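Drawer duty, continued

I promised in October that I would stop fiddling with the simulated cell and leave it alone until the real arm came back from Muddale. Reader, I fiddled.

The cell is called Wadudell, it lives entirely on my computer, and it needs as much looking after as anything with grease in it. Its one job is to open a drawer. For a week it had been closing its fingers on thin air next to the knob, with great confidence, and I had been blaming the gripper. I rebuilt the finger pads. I swapped the friction settings, then swapped them back. I raised my voice.

The trouble was the wrist camera. When I loaded the Requena config in the fall, the mount came in rotated 2 degrees from where the arm thought it was, so every approach drifted sideways in the last stretch. Two degrees is nothing at the elbow. At a drawer knob it's a whole career change. 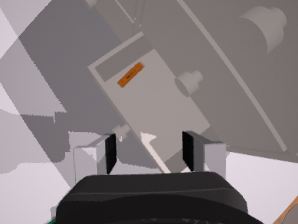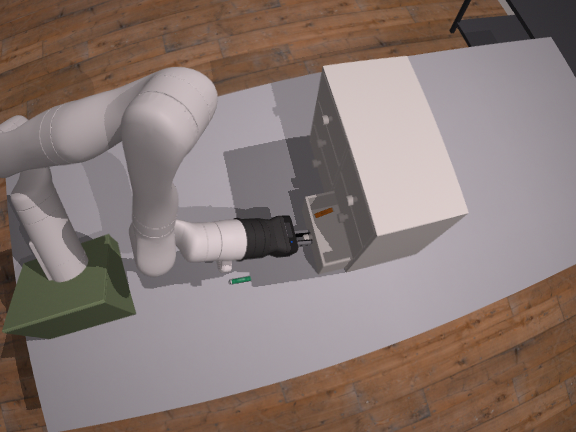 The fix, for anyone stuck in the same hole: zero the mount in the arm file and not in the scene file, reload, then check the fingers against the cabinet from both the wrist view and the wide view before running anything. I skipped the wide view twice. After that I ran 332 attempts overnight and 8 of them missed, all on the lowest knobs, where the wrist runs short of room.

Pedo wrote in the comments to say the misses are probably the joint limit, that the same thing happened on a cell with a taller base, and that moving the cabinet a little closer cured it without touching any code. Also that I should have checked the mount first. Noted, on both counts.

I'll move the cabinet tonight and put the old friction values back for good.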